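2023-07-21, Clikville, open day

Sze-wing Lo ran the gripper table before lunch and I wrote the notes. Visitors from Plarolska came in groups of 10, five minutes for each group. Most of them asked first how much force the fingers have - I must look this up before January.

Saqib wants the drawer task kept for the next visit. I agree, people understand a drawer at once. 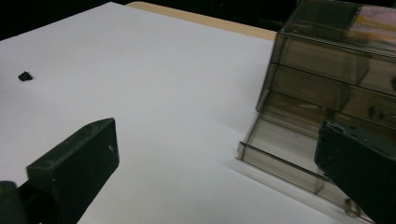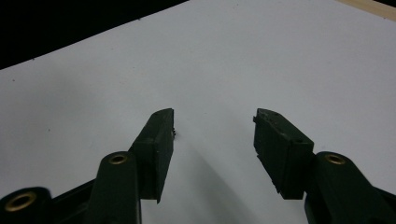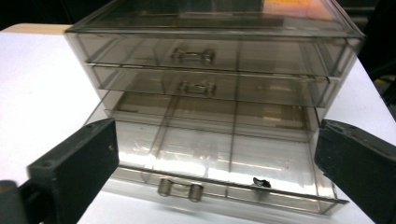 Gripper fingers over the white surface. Drawer organizer in the first and third.

Question from one teacher: can it feel when a drawer is stuck? I answered no, not with this version. Saqib Jadoon thinks the Hsu sensor would do it, but the price is 800 and we did not ask for budget yet.

To do: print more handouts, write back to the teacher.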